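Grasp planner ranks touching objects too high: is "clutter-aware" mode worth turning on?

Posted 08/10/2019 by Gwynne

We're running Tellero as the planner on a two-finger parallel gripper, with Okton doing segmentation from the wrist camera. On single objects it's fine. On piles it falls apart in a way I can't pin down from the logs.

The symptom: two small objects touch, Okton returns one mask for both, and Tellero proposes a grasp across the join with a very high score. The fingers close on whichever object is taller. The planner reports success because the jaw width is above the empty threshold. The object we asked for is still lying there.

The release notes say clutter-aware mode "improves performance in dense scenes." I've read that sentence in a lot of release notes. What does it do, and has anyone measured it on anything other than wooden blocks? My planning budget is 300 ms and I'd like to keep most of it.

Things I've tried: lowering the mask merge threshold (now shiny objects come back in pieces), and raising the minimum score (now it refuses to pick anything). Camera calibration was redone last week.

Sorcha Rafferty

I ran it both ways, 155 attempts each, same objects, layouts matched as closely as I could manage by hand. Clutter-aware mode got me 2 more correct picks. I wouldn't put that on a slide.

What it does, as far as I can tell from the config, is add a penalty when the swept volume of the fingers passes through a neighboring mask. Read that again with your problem in mind. If the neighbor has been merged into the target there is no neighboring mask, so there's no penalty. It can't help you until segmentation is fixed, and the documentation doesn't mention this anywhere I looked.

It also costs time. Mine added 40 ms per plan, which you may or may not care about.

Before touching the planner again, dump the masks for your failed picks and look at them by eye. Don't trust the confidence column. Mine was highest on exactly the masks that were wrong.

Moten

just turn the score threshold up, worked for me

(He said he tried that — S.R.)

Somkiat Limsakul

Mostly agree with Sorcha, but I'd go one step further and stop using "picked something" as the success signal. Jaw width tells you the fingers are holding something and nothing more. Run segmentation again after the lift, on the pile that's left, and check whether the target is still in it. If it is, log a failure no matter what the planner says. Our success rate dropped badly when we did this, and I believe the new number a lot more than the old one.

On test sets: get away from blocks on a white table. I lay out household stuff on a soft seat and save the wrist view before each attempt. The layout I keep going back to has a slim brown tube with a small white power adapter slightly overlapping its lower edge, and a light blue bottle whose lower end is up against a short glossy black cylinder. Merged masks are most likely at contacts like those. The key rings and charms are a separate headache. I label the whole cluster as one object and accept that somebody will argue with me.
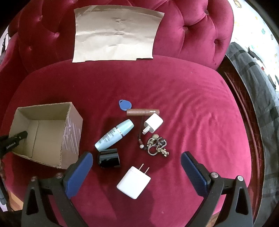 Gwynne wondered whether a soft surface makes the comparison unfair to the planner, given that Tellero assumes a flat support plane by default.

It's a fair objection, and yes, you have to deal with it. Turn plane fitting off or give it a local height map, otherwise the collision check is working against a surface that doesn't exist. I'd keep the two problems separate, though. Do the mask check first with the arm parked, no grasping at all. Once the masks are right you can argue about the support surface.

I would leave clutter-aware mode off until then. Somebody told me the November build changes the merge step in Okton. I haven't seen a changelog, so I'm not planning around it.

Contact us | Copyright 2019 | Back to top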